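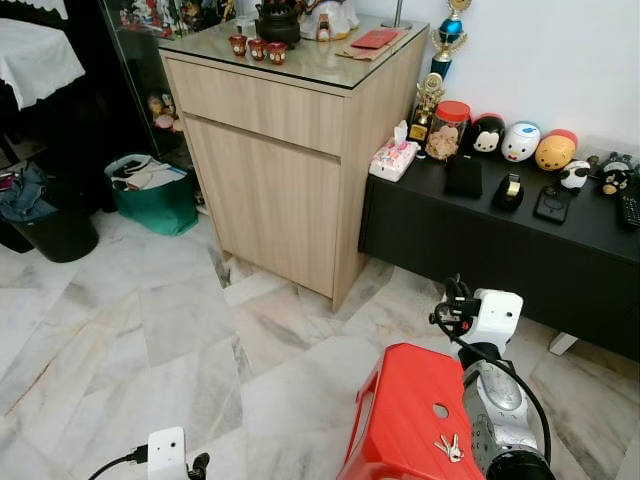 Clorport Rentals, move-out safety check
Unit 288, Tuesday, October 23, 2018

Smoke alarm, hall: OK. Battery replaced in May.
Smoke alarm, bedroom: FAIL. Chirps, no test tone. Replace before re-letting.
Outlets: OK, except the one by the kitchen sink. Cover cracked. 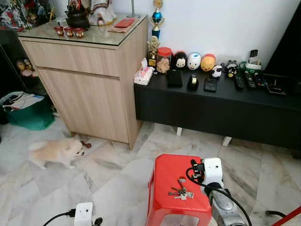 Water heater: OK. Relief valve drips into pan, watch it.
Window locks: OK. Bedroom sash is stiff.
Balcony rail: one loose bolt at the left post. Tightened, recheck in 100 days.

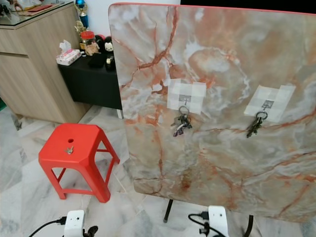
Wall fixings: no drilling without written consent, per the lease. Adhesive hooks are allowed. The two on the marbled board are held with crossed tape, so light items only. Old screw holes in hall filled, not painted.

Deposit held: $780. Cover and alarm to be charged to Astton.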